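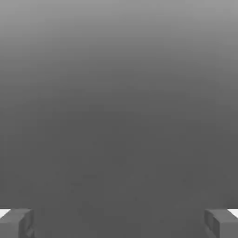 January
By the Claden Mural Study

4. What happens to a painted wall after the paint dries

I went into this part of the project thinking I'd be writing about color. Fading, mostly. I had my swatch cards and my little folding stool, and I fully expected to spend the winter sorting reds from slightly older reds. Then I started talking to the people who live across from these walls and the whole section changed on me (my co-readers will remember the first draft, sorry!).

Some background first. The survey took in 44 walls in two towns, Urkmont and Pryor. All of them were painted under a town scheme or with the owner's written permission, so I'm leaving out tags and anything done overnight. I sent a short form to every address with a direct view of a wall, and 351 came back filled in well enough to use. The form asked how often people looked at the wall, what they called it, and whether they'd want it repainted, left alone or covered.

4.1 Names

I love this part. Hardly anyone used the title the artist gave. In Urkmont there's a long gable end with herons on it, officially "Passage II," and on the forms it was "the birds," "the bird house," "the ducks" and, from one very firm household, "the geese." People give directions by it. A bus driver told me he calls it out as a stop even though the stop has a perfectly good name of its own.

Where a wall had picked up a local name, people were much more likely to want it left alone, flaking and all. Where it hadn't, they tended to tick "repaint" or skip the question. I can't say which comes first. Maybe people name what they already like, or maybe having a name for a thing makes you fond of it. My form wasn't built to pull those apart and I wish I'd thought of that in time.

Figure 4 plots local names against the "leave alone" answers, wall by wall. The dot far out on the right is the heron wall, and I kept it in after going back and forth for weeks.

4.2 Repainting

Pryor repaints and Urkmont mostly doesn't. The Pryor scheme pays for a touch-up when the sealer goes, and the original artist gets first refusal. Kusano, the coatings supplier both towns use, sells a clear coat that can be washed down, but it went on only the newer Pryor walls, so please don't read my results as a test of it!

The touched-up walls got the sharpest comments on any of the forms. "Too clean" came up again and again. One woman wrote that the new blue was a swimming pool blue and the old one had been a sky blue, and she'd drawn two little boxes in ballpoint to show me the difference, both of course the same black. I also checked her wall against the artist's paint notes and the mix hadn't changed, so what she missed was probably the weathered version she'd lived with.

4.3 Limits

People who dislike a mural may well throw the form away, so I'd treat the friendly tone of the answers with care. Renters are thin on the ground here too, and the Pryor forms went out during roadworks.

12 comments | 31 shares

Contact the study office | © Claden Mural Study | Back to top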